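Notebook — repair bench, 13 November 2024

Picked up the Koster reed organ again. The bellows patch from last time has cured and the cloth lies flat. Filled the reservoir by hand, closed everything off and timed the fall. 80 seconds to empty with all stops in, 136 after I went over the long seam with thin hide glue and pressed it under a board. Good enough to move on. The owner only plays hymns on it at home.

Glue notes: the Grundia pearl glue wants more soaking than the bag says. I left it overnight and it still had hard centers in the morning. Strained it through a stocking and kept the pot covered. It skins over fast with the window open.

Reeds next. Pulled the treble set and laid them out in order on newspaper. Most only needed a dry brush and a strip of paper drawn under the tongue. Two were dead. One had a hair across it. The other is cracked at the root and will have to be replaced. Boyang Cui thinks he has a donor set from an Endberg chapel organ in the attic, box 207, and he will look before December. 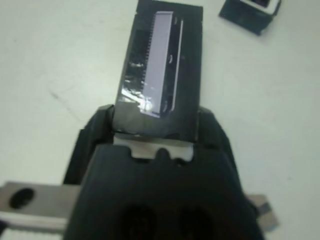 Tuning, first pass

Set the room at its usual temperature and let the reeds sit for an hour before touching any of them. Scratching at the tip to sharpen, near the root to flatten, very little at a time, then back in the cell to check. The bass end had drifted flat as a group, so I left it alone and brought the treble down to meet it. Trinidad disagrees. She would pull everything to pitch and be done. I'd like to keep metal on the old reeds, and nobody is going to play this one with a piano.

Middle octave is smooth now. There is still a slow beat on the octave above, worst on F sharp. Could be the cell and not the reed — try swapping it with its neighbor before filing any more.

Left to do:
- new felt under the keys, the moths got most of it
- knee lever spring, left side
- leather nuts for the stop rods (Urkavov catalog, item 811)
- vacuum the case before the action goes back in

Stopped at five. Reeds are back in their tray, glue pot is in the fridge with a label on it.

Comments (3)

Trinidad Medina: I still say bring it to pitch. Somebody will want to play along with it sooner or later.

Boyang Cui: Found box 207. The treble reeds are there but the low ones have gone green. Will bring what I have.

pedalpoint: What weight of cloth did you use on the bellows patch? Mine cracked at the fold within a year.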